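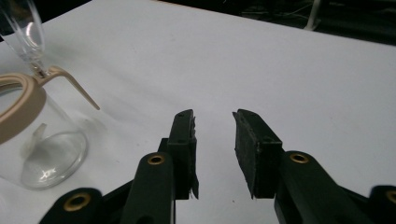 The county squash league in Wevville wants to move its whole season to one venue, and I think it should say no to the money. Varetex has offered to pay for 20 home nights at its Grultier hall, with four glass courts and seats for 348. The clubs would give up their own match nights in return. I have played in this league for most of my adult life, and what keeps it alive is the evening after the match. Both teams sit down together at a long table, sometimes with a white cloth on it that has a few wrinkles, and eat whatever the home side cooked. Players who lost in three games still stay until ten.
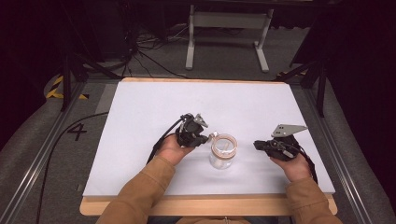

Both hands at work over the white board, a glass jar near the middle.

Hazem Alaoui, who captains the Shirazi club, is in favor. He says the old courts are cold and the juniors deserve better. He is right about the courts. But his club had 40 juniors last April, and most of them walk to practice. Grultier is a long bus ride away.

Diane Perron has asked for a trial of one round, with the clubs keeping the rest. I would vote for that. The league has 918 dollars in the bank and no debts, so it can afford to wait a year before it signs anything.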